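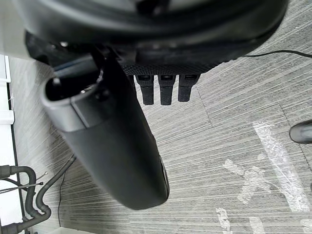
A robot gripper's finger and black housing, seen close up.

The Reunion Clause

Lachlan Sutherland opened the continuity file for Bemthorpe at the marriage table. The vet and the publican had been married in episode 19, divorced in 402 and remarried in 655. Under the second divorce the file gave a settlement: he kept the pub, she kept the dog. The dog had not been seen since.

Episode 878 was to bring them back together. The script had come from Omarow with a cover note asking for clearance by noon. Sutherland read it with a ruler under each line.

On page 11 the vet said, "I never stopped wearing it," and held up her ring. He turned to the props table. The ring had gone into the reservoir at the end of 655's storyline, thrown from the dam wall, left hand, overcast. It had been a wide shot, and the splash had been added by Bagheri in the edit.

He entered a query. Query 1: ring lost. Suggest duplicate, or cut.

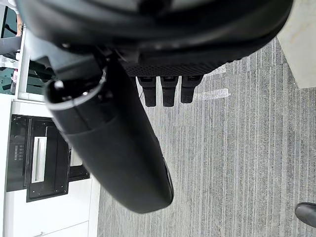 The reply took four minutes. Omarow would not cut the line, as it was already in the trailer. Could the file be changed?

The file could be changed. There was a procedure, set out on the inside cover in the handwriting of the man who had held the job before him. An entry could be struck out with one line, so that it stayed legible, and the correction initialled. In 1,000 pages Sutherland had found only 2 such strokes, and both dealt with the spelling of a hotel, the Zornatmont, where the publican had spent his first honeymoon and most of his affair.

He watched the dam scene again. The vet raised her arm, the arm came down, and the splash appeared. He ran it at quarter speed. At that distance the hand was nine pixels wide. The ring did not show in it at any point, before the throw or after.
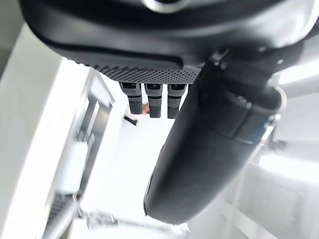 He struck nothing out. Under the original entry he wrote: Throw seen. Ring not seen. Splash by Bagheri. Then he withdrew Query 1 and marked page 11 as clear.

Page 12 had the publican say that he had known all along. Sutherland checked where the publican had been standing in 655. He had been behind the pumping station, facing the road.

He entered a query.

Reader comments (3)

marrowfat: I'd have passed page 12 and gone to lunch.

Tilda P: What about the dog?

quarterinch: Liked this. Small point, a script reader would put the scene number as well as the page.

Contact the editors | © 2025 The contributors | Back to top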